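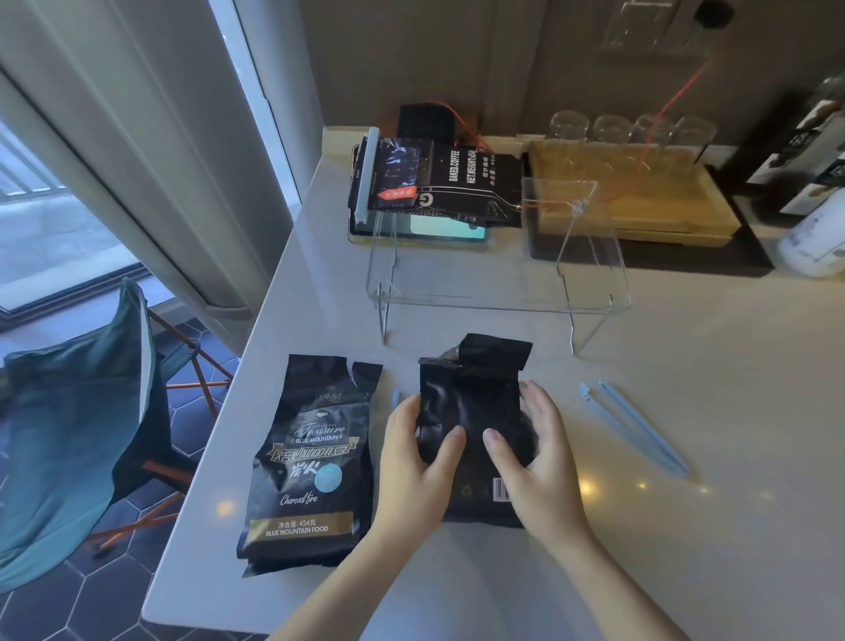
*Coffee bags and light blue clips on the white counter.*

The owner of the coffee counter at Brolska would like to talk about bag clips, and she could do it all afternoon. "People spend months picking a grinder," she says, laughing, "and then they leave the bag hanging open!"

She started the counter in April, in the back half of a housewares store on Dervishi Street, and beans have become her favorite subject. She buys small, opens only what she'll drink, and writes to her supplier, Etar, whenever a roast surprises her – good or bad.
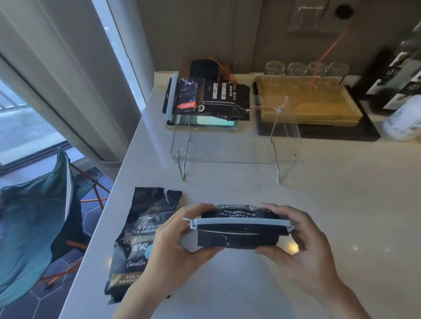 Closing a bag well takes her a few seconds. "Press the air out first, slowly, and you get that wonderful smell in your face," she says. Then she folds the top down flat and makes the crease firm with her thumbs. The clip goes along the folded edge, and she likes one long enough to run the length of the fold, in a color that shows up against black, the way pale blue does. She tried rubber bands for years and is delighted to be done with them. Her notebook on the subject, which she calls the Zolell book, has reached 317 entries, and a good many are complaints about rubber bands.

She is just as happy talking about quantity. A 454-gram bag lasts her roughly 3 weeks at home, and she'd sooner finish one than start another.

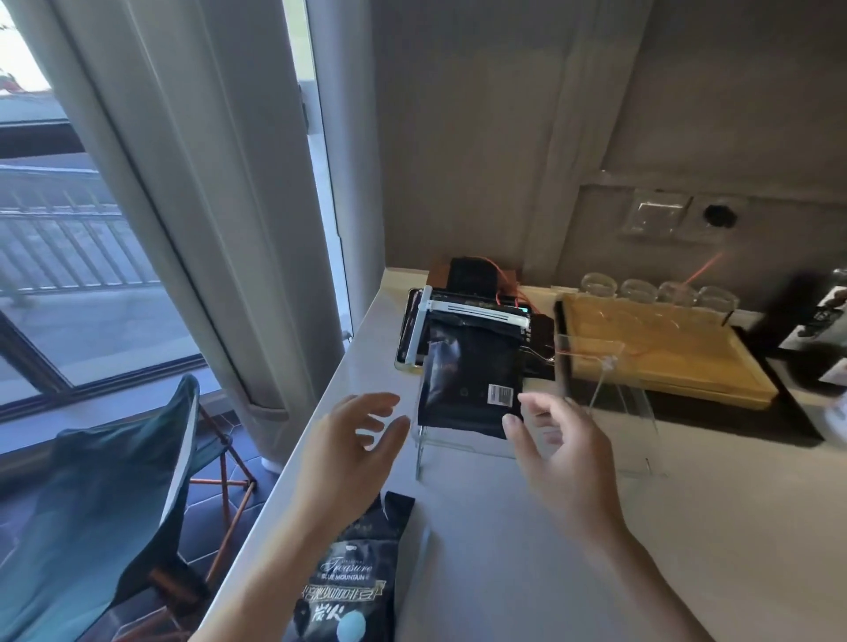 Should coffee beans go in the fridge?

"I keep mine in a cupboard, away from the stove. The fridge is damp and full of smells, and I want my coffee to taste like coffee."

Next she wants to try a darker roast – "something really smoky, for the cold mornings."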